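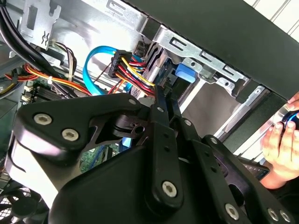
Filed under: Desktop PCs > Upkeep > Cables

Tidying the cables in an old desktop, and whether you should bother

Every forum will tell you that messy cables are cooking your computer. I've never believed it. I put a thermometer program on my own tower before and after a long evening of tidying, and the difference was too small to care about. What tidying does do is let you reach a drive or a memory slot without skinning your knuckles, and that is enough reason to spend an hour on it once.

Skip the kits. Manouchehr Kermani talked me into one from Orngate with 139 pieces in the box, and I used 11 of them, all plain ties. You need a Phillips screwdriver, small side cutters, a flashlight, and a few reusable straps.

1. Shut down, switch off at the back, pull the power cord, then hold the power button for a few seconds. Touch bare metal on the case before you put your hands in.

2. Take pictures with your phone before moving anything. The little front panel leads are the ones you'll regret.

3. Sort out which cables are doing a job. Older power supplies have every lead permanently attached, so you will find plugs that go nowhere. Leave those until last.

4. Start with the thin, flat SATA data cables. They can curve but they shouldn't be creased. If one is far too long, let it stand in a loose loop. People fold them into tight little squares to look neat, then wonder why the drive drops out. A shorter cable is cheap.

5. Next, the power wires. Yellow, red and black leads usually come as a bundle, and they're stiff. Push them toward the drive bays and see where they want to lie before you tie them. If you have to lean on a plug to make the bundle stay put, pick another route.

6. Check the factory ties. Some sit in a useless spot, with all the slack on the wrong side. Cut across the tie, pointing away from the wires, and go slowly.

7. Tuck the spare plugs into an empty bay, clear of the heatsink. Nothing should be able to sag into a fan. Spin each fan with a fingertip and listen for ticking.

8. Push every connector once more, put the cord back, and start the machine with the side panel off. If a drive is missing, shut down and check its two plugs before you blame anything else.

What about sleeving, combs and colored extensions? Azadeh Tabrizi swears by them – her case has a window. Mine has a steel door and sits under a desk.

Updated Mon 5 August: added the bit about fans in step 7.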